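Subject: Re: [Branano-Bakers] Rye starter in a quick bread?

On October mornings, a member wrote:
> Has anyone tried putting leftover rye starter in the Flullton
> pumpkin loaf? Mine came out gummy in the middle and I'm not sure
> if it was the starter or my oven. I used 2 cups and skipped the milk.

Oh, I love this question! I've been playing with that very loaf all month and the rye is wonderful in it, sort of nutty and a little sour next to all that brown sugar. Two cups is a lot of starter, though, and I think that's your gummy middle. I use half a cup, keep a splash of the milk, and leave everything else as it is on the recipe card.

I also switched to the De Graaf dark cocoa for the swirl (a spoonful, no more) and my whole kitchen smelled like a bakery. My kids ate the heels first, which never happens!

A few things that helped me:

1. Drain the pumpkin. Canned is fine, but let it sit in a strainer while you get the pans ready.

2. Stir the starter into the eggs before it goes anywhere near the flour. You get far fewer lumps.

3. Bake it longer than you think. I pull mine when the center reads 200 on the thermometer, and I put foil over the top for the last stretch.

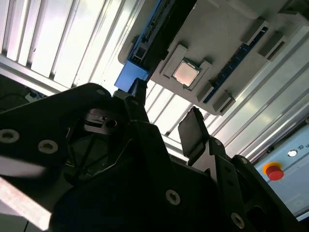

4. Let it cool all the way, overnight if you can stand it. The slices hold together so much better, and the spices come up too.

Next I'm trying it with the Jonollow pears from recipe no. 38 in our archive. If you bake yours again, please post how it goes, I'd love to hear!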